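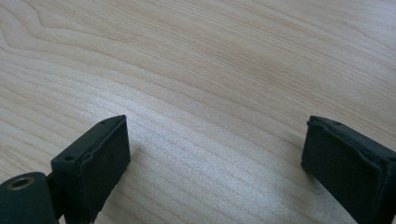
Tabletop, light wood, pale grain.

Trimwood brand studio — pre-release check, Bunley law firm brochure and website
Checked by: Latifa Samir
Second reader: Ismail El Idrissi

1. Client name and tagline match the signed brand sheet. OK
2. Attorney names and titles checked against client list. OK
Comment: 11 partners, all confirmed by email in March.
3. Claims reviewed ("leading," "best," "specialist"). FAIL
Comment: "Specialist" is still on page 7. Client's ethics counsel wants it out.
4. Photo and font licenses on file. OK
Comment: Font license covers 2000 printed copies. Order is 3000. Extend before press.

5. Print proof
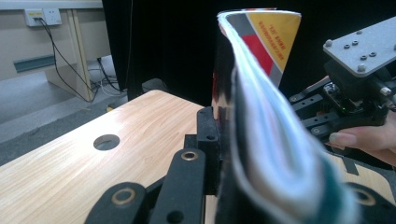
Cover type has to hold up at its smallest size. Check it at arm's length and again up close, on the Nadar stock and not on screen. Small red print on a yellow panel, as on the magazine cover, is the kind of pairing to test first — our disclaimer line uses something close to it. Result: PASS with comment. Go up one point size.

6. Website contact form sends to the right inbox. OK
7. Plunura tracking code removed from staging pages. OPEN
Comment: Ismail to do this, then recheck item 3.

Status: hold. Do not release to printer until 3, 4 and 7 are closed.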